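An Afternoon at the Skiltus Toy Fair
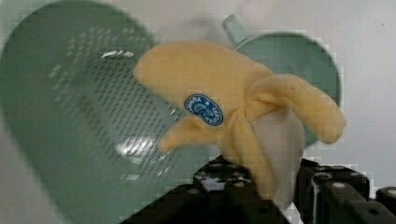
Words and photo: Ross Rutherford

I had meant to get to Skiltus early, but the Stedasgate road was slow and it was past noon when I finally parked - in a field, next to a very patient horse. The fair has been going since 1997 and fills 4 halls now, with 221 stands, so please wear comfortable shoes!

I spent far too long with Dougal Halliday, who mends old teddy bears and let me rummage through his jar of glass eyes. Lovely man. Soft toys have a whole hall to themselves, fruit included, and I was very taken with a half-peeled plush banana in pale yellow. The wooden trains (hall 2) were packed, so I had a bun and tried again later.

Parking is free, and the tea stand by the gate takes cards. I'll be back next August, with a bigger bag.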